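Bed sheet

A bed sheet is a rectangular piece of cloth used as bedding, placed either directly over a mattress or between the occupant and the covers. In current usage the bottom sheet lies on the mattress, or on a mattress protector, and the top sheet lies beneath a blanket, quilt or doona. Sheets are normally sold by mattress size, by fibre and by weave, and are laundered more often than any other part of the bed apart from pillowcases.

Terminology

The word sheet in the sense of bed linen is old in English and originally referred to a cloth or covering of any kind. The collective term linen persists in "bed linen" and "linen cupboard" although most sheets are now made from cotton or cotton blends. In the hospitality and health sectors the term flatwork is used for sheets, pillowcases and other items that can be passed through a roller iron without folding.

A set sold at retail in Australia generally consists of one fitted sheet, one flat sheet and one or two pillowcases. Where a quilt cover is used and laundered regularly, some households omit the flat sheet. This practice is common in parts of Europe and has become more usual elsewhere.

Types

Flat sheet. A flat sheet is a plain rectangle of cloth, hemmed at the head and foot. The side edges may be hemmed or left as selvedge. The hem at the head is often wider than the hem at the foot, so that it can be folded back over the blanket. A flat sheet can be used as a top or a bottom sheet.

Fitted sheet. A fitted sheet has four shaped corners and elastic sewn into part or all of its edge. The corners are formed by cutting a square from each corner of the cloth and joining the cut edges. The depth of the resulting pocket is called the wall or drop. A wall of 40 centimetres suits most mattresses with a pillow top, while thinner mattresses need less. A sheet with too shallow a wall tends to pull off at the corners, and one with too deep a wall forms loose folds on the sleeping surface.

Draw sheet. A draw sheet is a narrow sheet laid across the middle of the bed. It is used in nursing to protect the bottom sheet and can be changed without stripping the whole bed.

Fibres

Cotton is the most widely used fibre. It absorbs moisture, tolerates hot washing and becomes softer with repeated laundering. Long-staple cotton gives a smoother and stronger yarn than short-staple cotton and is less prone to pilling.

Linen, made from flax, is stronger than cotton and dries more quickly. It creases readily and is stiff when new. Polyester is blended with cotton to reduce creasing, shorten drying time and lower cost. Blended sheets absorb less moisture and may pill where polyester fibres hold broken cotton fibres at the surface.

Viscose and lyocell, including those made from bamboo pulp, produce a cloth with a fluid drape. Viscose loses strength when wet and is usually washed on a gentle cycle. Silk is used in small quantities. Wool is rarely used for sheets but is common in blankets and underlays.

Weave and finish

Percale is a closely woven plain weave in which each weft yarn passes over and under one warp yarn. The cloth has a matte surface and a crisp handle. Sateen uses a satin weave in which the yarn on the face floats over several others before interlacing. It has a smoother surface and a slight lustre, and the floats are more easily snagged.

Flannelette is a cotton cloth brushed on one or both sides to raise a nap, which traps air and makes the sheet feel warmer on first contact. It sheds lint during early washes. Jersey sheets are knitted and stretch in use.

Cotton cloth may be singed to remove surface fuzz, mercerised to improve lustre and dye uptake, or treated with resin to resist creasing. Mechanical compaction before cutting reduces shrinkage in the first wash.

Thread count

Thread count is the number of warp and weft yarns in a given area of cloth, most often one square inch. A cloth with 76 warp ends and 65 weft picks per inch has a thread count of 141. Higher counts require finer yarns, and within limits give a smoother and denser cloth.

The measure is less useful where plied yarns are involved. If each ply is counted separately, a cloth of two-ply yarn is given twice the figure it would otherwise have. Fibre quality, yarn fineness and finish all affect the handle and durability of the cloth, and thread count should be read together with them.

Bed making

The bottom sheet is fitted or tucked first and smoothed from the centre to the sides. A flat top sheet is then laid with its wrong side up, so that the right side shows when the head hem is turned down over the covers. 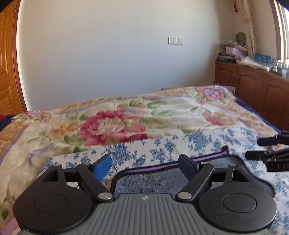

A bed in a bedroom.

Flat sheets are secured at the foot by tucking. In the mitred or hospital corner, the foot of the sheet is tucked under the mattress, the hanging side is lifted to form a diagonal fold, the remaining cloth is tucked, and the fold is lowered and tucked in turn. The method holds the sheet under tension without fasteners. Elastic straps and clips are also sold for use with fitted sheets.

Laundering

Cotton and linen sheets withstand washing at 60 degrees Celsius, a temperature commonly recommended for reducing dust mites. Coloured and blended sheets are often washed at 40 degrees to limit fading. Chlorine bleach weakens cotton over time and may yellow resin-treated cloth. Fabric softener leaves a coating that reduces absorbency.

Line drying in direct sun has a mild bleaching effect. Sheets dried by machine should be removed while slightly damp if they are to be ironed. Fitted sheets are folded by placing the corners inside one another, which gives a rough rectangle that can be folded in the usual way.

Wear appears first at the shoulder and hip areas of the bottom sheet. A worn flat sheet was traditionally repaired by cutting it lengthwise, joining the outer edges at the centre and hemming the new sides, a process known as turning sides to middle. Discarded sheets are used as drop cloths, cleaning rags and quilt backing.

See also

Blanket
Mattress protector
Pillowcase
Quilt cover
Valance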